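Kunville Community Food Co-op
Minutes of the general meeting, Fri 10 April

Present: Přemysl Charvát (chair), Nouhaila Morsy, Maricruz Villaseñor, Selvaraj Siriwardena, Radwa Lamrani (minutes). Fourteen other members signed the sheet.

The meeting opened at 6.10 pm. The March minutes were accepted with one correction: Selvaraj did not "welcome" the Grisutton proposal, he "noted" it, and he would like that on the record.

1. Grisutton ordering software

Přemysl summarised the second quote. The subscription is now $149 a month, down from the first offer, with no set-up fee if we sign for two years. Grisutton says its customers see less waste. Selvaraj asked which customers, and how they had measured it. The sales material doesn't say. Nouhaila pointed out that our spreadsheet is ugly but free, and that the last three ordering mistakes were all typing mistakes, which we would be just as able to make in the new system.

Maricruz thought we should at least see the trial version before knocking it back. Agreed, without much enthusiasm, provided no card details are handed over.

Action: Maricruz to set up the trial. No contract to be signed before the next meeting.

2. Dried goods

Members have been asking for dried mushrooms since the winter soup nights. Gosex can supply them in bulk, minimum order 6 kilos. Radwa asked who exactly had been asking, as she could find two names in the request book and one of them has moved to the coast. Přemysl believes demand is there but "quiet". Selvaraj said quiet demand was what we were told about the carob. 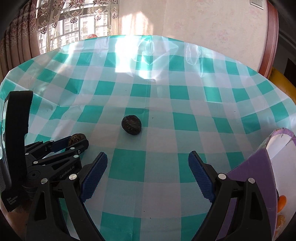

3. Fruit boxes

Nouhaila reported on the fruit boxes from El Fassi. There were 18 complaints in March, mostly to do with citrus arriving soft. El Fassi puts this down to the weather. Several members observed that the weather had been blamed in spring as well, when it was doing the opposite.

Discussion then turned to packaging. The larger fruit comes individually wrapped in plastic, and El Fassi's leaflet describes this as part of a "low-impact freshness program". Maricruz wanted to know what the impact was lower than. The supplier has been asked twice and has sent the same leaflet twice. A member at the back said wrapped fruit did keep longer in her fridge – this was disputed by another member with a different fridge.

Moved (Morsy, seconded Siriwardena): that El Fassi be asked for unwrapped fruit for one month, at the same price. Carried, one against.

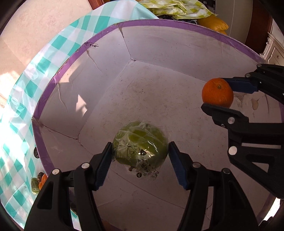 4. Money

Balance at the end of March was $462 after rent. Přemysl described this as healthy. Radwa asked that it be described as $462. The insurance renewal has not come in yet, and nobody present expects it to be cheaper than last year.

Action: Radwa to chase the insurer for a figure in writing.

5. Other business

The Kunville street fair organisers have offered us a stall and promise "strong foot traffic". We had the same promise last time and sold four jars of chutney. Left until the next meeting, when we should know where the stall would be.

The key to the side gate is still missing. Whoever has it, please put it back on the hook.

Meeting closed 7.35 pm.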